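Vesine : le tri des canards passe au plan de travail délimité

Publié en mars, rubrique Ateliers

L'atelier de Vesine a modifié le poste de tri utilisé pour ses exercices de rangement. Le nouveau plan est une table en bois clair sur laquelle un ruban adhésif orange, de faible largeur, trace le contour de la zone utile. Les objets à ranger sont des canards en caoutchouc de couleurs différentes et le point de dépose est un bac bleu ouvert, en plastique, posé de biais par rapport aux bords de la table. Le règlement interne précise que tout objet sorti du contour est considéré comme perdu pour la série en cours et n'est pas remis en jeu. 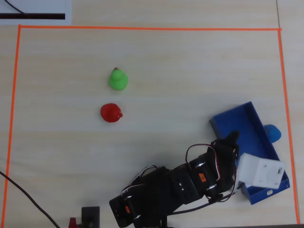

Le choix du bois nu a été discuté. L'ancienne version employait un tapis gris, abandonné en janvier parce que ses bords se relevaient et que la zone se décalait d'une séance à l'autre. Le ruban se pose directement sur la table, se retire sans outil et se remplace dès qu'un angle se décolle. L'équipe de Hullville, qui suit le même protocole sur un second poste, a conservé le tapis jusqu'à la fin de sa série et passera au ruban ensuite. Les résultats des deux sites ne seront donc pas comparés pour cette période.

Une série compte désormais 7 passages. Entre deux passages, les canards sont replacés sur le bois nu, espacés les uns des autres, et leur orientation est laissée libre : debout, couchés ou tournés de côté. Seule la distance au bac est contrôlée avant le départ. Un canard est compté comme rangé s'il se trouve dans le bac à la fin du passage, quelle que soit sa position. Un canard appuyé sur une paroi, même en équilibre, est compté comme non rangé. Cette dernière règle figurait déjà dans la version précédente, mais elle était appliquée de façon variable selon les séances.

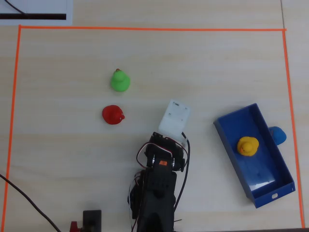 La fiche de relevé a été simplifiée en conséquence. Elle comporte une ligne par passage, avec la couleur du canard, son emplacement de départ et le résultat. La colonne réservée aux remarques a été élargie ; celle de la durée a disparu, le temps étant relevé à part. À la date de rédaction, l'atelier disposait de 508 lignes exploitables pour un objectif fixé à 800. Les lignes incomplètes sont archivées sans être corrigées après coup.

Le bac fait l'objet d'un paragraphe distinct dans la note de Vesine. Trois modèles fournis par Trenex avaient été essayés l'an dernier, tous plus profonds. Les parois hautes gênaient la dépose et obligeaient à vider le bac en le retournant, ce qui finissait par déplacer le ruban. Le format retenu est moins haut et se vide à la main. La couleur bleue a été gardée pour rester distincte à la fois du bois et du ruban.
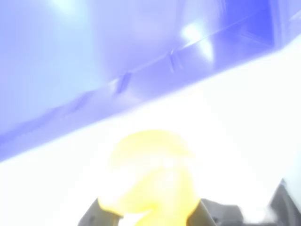 L'éclairage reste le point faible de l'installation. Le plastique lisse renvoie la lumière et les reflets peuvent masquer une partie des surfaces bleues. La note propose de baisser l'intensité des lampes de plafond et d'ajouter une source latérale diffuse, sans modifier la position de la table. L'essai d'une feuille mate au fond du bac a été écarté : elle glisse lorsque le bac est déplacé et complique le comptage. Un dépolissage des parois intérieures est à l'étude sur un exemplaire de réserve.

Les consignes d'entretien tiennent en peu de lignes. Le plastique se nettoie au chiffon sec, sans produit siliconé. Les canards sont lavés à l'eau tiède et mis à sécher hors de la zone. Le ruban est contrôlé en début de séance et le côté abîmé est refait en entier, sans raccord intermédiaire. La table n'est ni cirée ni vernie entre deux séries. 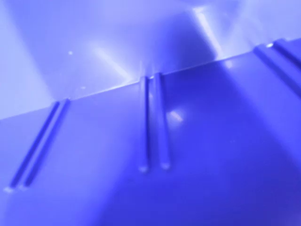 La prochaine série débutera en avril avec 6 couleurs. Le site de Mtshali, qui rejoint le projet à cette occasion, recevra un jeu complet de canards, un bac et un rouleau de ruban du même lot. Les dimensions du contour et l'angle de pose du bac lui seront transmis sous forme de gabarit papier, à scotcher sur la table puis à retirer une fois le ruban posé. Le protocole révisé est disponible auprès de l'atelier de Vesine, sur demande écrite.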